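4.2 Where People Say They Cook

Section 4.1 dealt with how much of the kitchen our respondents claimed to own. We turn now to how much of it they claimed to use, which is a smaller quantity and a touchier subject. Of the 350 households that returned the Panagiotou questionnaire, 175 agreed to keep a cooking diary through May, and 70 kept one that could be read by someone other than its author. The analysis below rests on those 70 diaries. We make no claim that people who keep legible diaries cook like everybody else.

Each diary asked the cook to shade, on a printed outline of the countertop, the area used to prepare the evening meal. The outline was drawn to scale from measurements the household had given us. Several respondents corrected our outline before shading it, one of them in red ink and with a note on the subject of corner cabinets. We adopted her correction.

The main result is easily stated. Counter length had almost no bearing on the size of the shaded area. Cooks with long counters and cooks with short ones worked on a patch of much the same size, and the patch was generally the size of a cutting board. The rest of the counter was given over to mail, fruit, chargers, and what one diary listed, for most of the month, as "the blender (not in use)." Lyimo and Mwakyusa reported a similar pattern in rented apartments and put it down to poor lighting. Our households had excellent lighting and did it anyway.
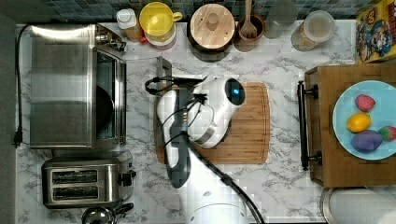 Figure 3. Cutting board on a marble countertop, seen from above.

The position of the patch was a different matter. We had expected it to sit next to the stove, as the planning manuals have long advised, or next to the sink, as common sense would have it. In most of the diaries it sat wherever the cook could face the door. Respondents rarely gave this as their reason. Asked in the follow-up interview why they worked where they did, they talked about outlets, drafts, and the location of the good knife. When we asked them to try the other end of the counter for a week, however, the complaint that came up most often was that people kept walking in behind them.

Surface material proved to be the subject on which respondents had the most to say and the least to report. Owners of stone counters described them at length in the interviews and then did nearly all their work on a board laid on top. Carbone has called this "paying for the view," and we have not been able to improve on the phrase. Owners of laminate counters also worked on a board, with less to say about it.

Two limits should be noted. The diaries record the evening meal only, and Koutsoukos has argued that breakfast is where a kitchen shows its true character. She may be right, but our respondents would not shade anything before eight in the morning. Second, 20 of the diaries came from households with more than one regular cook, and in these the shaded patches belong to whoever was holding the pencil. Marty recommends a separate diary for each cook. We tried this with one couple during the pilot and were asked not to do it again.

Section 4.3 takes up the question of drawers.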